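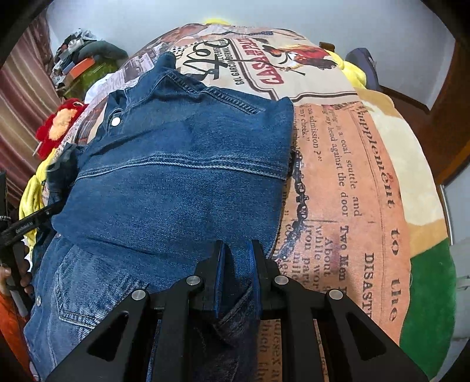 Why do people leave worn clothes on the bed? Most of the residents we spoke to said the bed was the nearest flat surface and that they meant to sort the clothes before going to sleep.

3.2 Clothes on the bed

Jackets gave our residents more trouble than shirts or trousers. They were worn for several days between washes, so they belonged neither in the laundry nor back in the closet. Ngcobo and Matlala (see Section 2) call these "between clothes." In our interviews, denim jackets came up often. The fabric is stiff and the sleeves fold under, and people said they put off folding them until last. Figure 3 shows a denim jacket with other garments heaped on a bed.

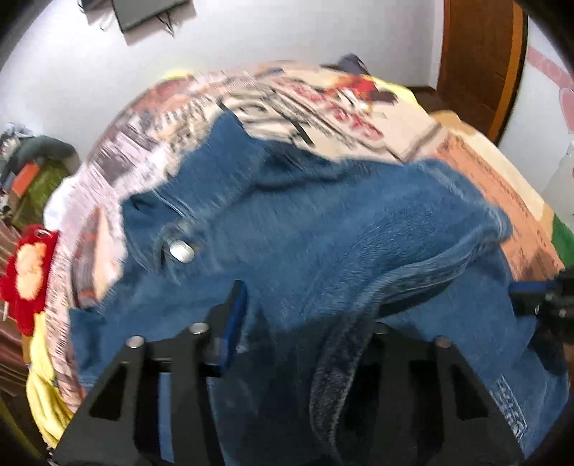 Figure 3. Denim jacket and mixed clothing on a bed, with a striped bedspread at left.

Residents who had a hook or a chair near the bed told us they made smaller piles. Two said they sorted the pile only when they needed the bed. We return to storage near the door in Section 4.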